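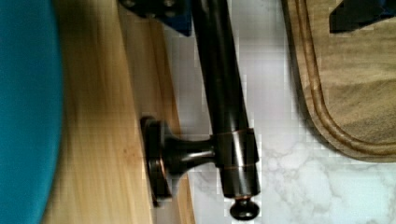
Vumard Naneo Transfer Bench

Item 557
Sold by Cheng Home Medical
Page text revised April 2019

The Naneo is a bath transfer bench for people who can't safely step over the side of a tub. Two legs go inside the tub, two stay outside on the floor, and you sit down on the outer end and slide across. Every transfer bench works this way, and we would be wary of any seller who tells you theirs works some other way.

Vumard calls the Naneo "the last bath bench you will ever need." We don't know how they would know that. What we can say is that it is a solid bench at a middling price, it goes together without swearing, and it has fewer parts to lose than the Dremus bench we used to carry.

What you get

Seat in two sections, backrest, one side arm, four legs with height buttons, four rubber feet, and a printed instruction sheet. The two outer feet are plain rubber tips. The two inner feet are suction cups, meant for the tub floor. The side arm can be put on either end, so the bench works with a left-hand or right-hand tub.

The seat sections are molded plastic with drain holes. There is no padding. The box says "comfort seat," and we read that as a description of the shape. Most people are in the bath for ten minutes and won't mind. If you have sore skin or take long showers, ask your nurse or therapist what they would put on top of it before you buy anything.

Assembly

The box says no tools. This is true of the legs and the arm, which click in. The backrest has 4 screws with plastic knobs, and if your hands are weak you will want somebody else to do those. Check the knobs again after the first week. They loosen on some benches and we'd like to see Vumard change them to something better.

Set all the legs before you put the bench in the tub. The floor outside is often a different height from the floor of the tub, so the inner and outer legs usually end up on different settings. Push down hard on each corner. If it rocks, take it out and start over.

About those suction cups

They hold on a smooth, clean tub. They do not hold on textured tub floors, stick-on flowers, or a rubber mat, whatever the picture on the carton suggests. On a textured floor, ask us for the plain tips. They come as a set of 2 and we will put them in the box at no charge if you say so when you order.

Will it fit?

Measure first. You need the inside width of the tub at the bottom, the height of the tub wall from the bathroom floor, and the clear floor next to the tub. That last one catches people. Toilets and vanities get in the way of the outer legs more often than you'd think, and in a small bathroom the bench may simply not go in. It will not work with sliding glass doors unless you take the doors off the track.

With a shower curtain, some water will get on the floor. Vumard includes a slot in the seat for tucking the curtain through. It helps a little. Keep a towel down while no one is walking there, and pick it up before anyone stands.

The bench is not a grab bar. Neither is a towel bar, and neither is the soap dish. If you need something to pull on, have a proper bar put into the wall studs by a person who knows where the studs are.

Weight rating

The rating is printed on the label under the seat. Go by the label on your own bench and ignore the numbers you find on auction sites, where people copy them from other models. "Heavy duty" has no fixed meaning on bath equipment, and we have left it off this page.

Cleaning

Mild soap and a rag. Bleach cleaners will dull the plastic over time. Lift the inner legs now and then and clean under the cups, where the scum builds up.

Returns

Unopened boxes can come back within 4 weeks. Once a bench has been used in a bath, we can't take it back unless it is faulty, so please do the measuring.

Questions about fit go to Do-yoon Shim at the order desk. Have your three measurements written down.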